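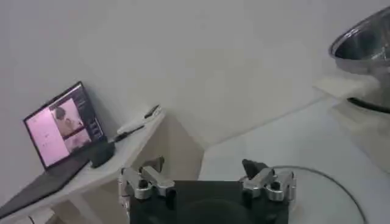

The white side table against the wall of the trial room.

Product review: Gullano side table, white

The Furnishings Panel of the Costello Residential Trust reviews small items of furniture bought for its shared flats and study rooms. The present review concerns the Gullano side table in white, which was put forward as a replacement for the Prasilen model when the latter was withdrawn from sale in August.

Assembly

The table is supplied flat in a single carton. Assembly was carried out by Emiliano Esteban and required a crosshead screwdriver, which is not included. The printed instructions are clear as far as the fixing of the legs, after which two steps appear on the same drawing and must be read with care. Residents who have put together furniture of this type before should have no difficulty. The Panel would not ask a new resident to attempt it alone.

Spare fixings are provided in a small paper bag. The bag in our carton had split, and one washer was recovered from the packing.

Use

The front edge is rounded. This was welcomed by residents of the narrower rooms, where people pass close to the furniture in the evening, and it compares well with the square edge of the Prasilen. The table sits close to a wall and did not rock on a vinyl floor. On carpet it needed a folded card under one foot.

Cups, lamps and reading matter were placed on the table each day for the length of the trial. Tea left overnight came away with a damp cloth. Blue ink did not, and a faint mark remains after two attempts with the cleaner supplied under our Koron contract. Amparo Figueroa, who kept the trial notes, also recorded light scuffing on the legs from a vacuum cleaner.

The white finish shows dust readily. In rooms cleaned once a week this will be noticed.

Price and supply

The trade price is £137, with delivery charged separately on orders below £2,000. The Prasilen was cheaper, but its replacement parts were seldom in stock. Gullano answered our request for a spare leg within two days and made no charge for it. Valeriano Calvo has asked whether the same terms apply to orders placed by individual houses, and a reply is awaited.

Findings

The Panel considers the table suitable for bedrooms and sitting rooms. It is not recommended for study rooms in which ink or paint is used. Houses wishing to order should send their requirements to Darlene Gill, stating the room and the type of floor.

Approved for circulation, December 13, 2023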